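August 10, 2024

Notebook, wastewater bench. Picking up where the last entry gave out, which was in the middle of a sentence about pipette tips. I no longer know what I wanted to say about them.

Samples came in from Bognár before nine, for once. Four bottles, all from the north inlet, all labeled in the same green marker that comes off if you breathe on it. I copied the labels onto tape before putting anything in the fridge. Veronika Sárközi has asked them twice to switch markers. They've agreed twice.

Concentrated 100 mL from each bottle using the Flamus filters. Bottle three clogged at the halfway point and had to be split over two filters, so its recovery is going to look worse than the others and somebody (me) will have to explain that in the weekly sheet. Lysed, extracted, eluted into the usual volume. Nothing to report there apart from the centrifuge, which has a new noise. It's a sort of purr. I have written it on the fault list under the old noise.

Flu A first, then the coronavirus panel. Flu A flat in all four, as you'd hope for in summer. Coronavirus is up again in bottles one, two and four. I make it roughly 400 copies per mL in bottle two before correcting for flow, and the flow figures haven't arrived, so I'm not going to get excited on paper. Last month's peak looked terrific until we learned the plant had been reading a stuck meter.

Bottle three is low. See above, re clogging.

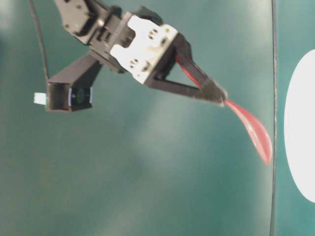

Arm with the red spoon.

Controls: negative clean, extraction blank clean. The positive came up 1.5 cycles late. Same tube I thawed last time, so I suspect the tube and the person who put it back in the rack to be thawed again. Opened a fresh aliquot and reran bottles one and two only, as there was enough master mix left for that and no more. Positive back where it belongs, bottles unchanged within half a cycle. I'm keeping the first run for the trend line and filing the second next to it.

Clillix sent the new version of the dashboard. It now smooths everything over so many days that an outbreak could come and go before the line bothers to bend. Veronika wants the raw points put back as gray dots. I want that too, and a legend that isn't on top of the most recent data. Wrote to them, politely, on the second attempt.

Also had a call from Rirnetti about the clinic numbers. They're going to weekly reporting from September, so our comparison plots will have big handsome gaps in them. We talked about whether to average our side to match. I said no, keep ours as collected and draw theirs as steps. No decision.

Stock: 20 filters left after today. 500 tubes on order, the wrong lid color again, accepted them anyway. Ethanol fine. Gloves in medium only, so large hands please bring your own or suffer.

To do: chase flow figures. Bin the old positive control and write its lot number here when I find my glasses. Ask Bognár for a second bottle from the inlet that clogged, and a pencil.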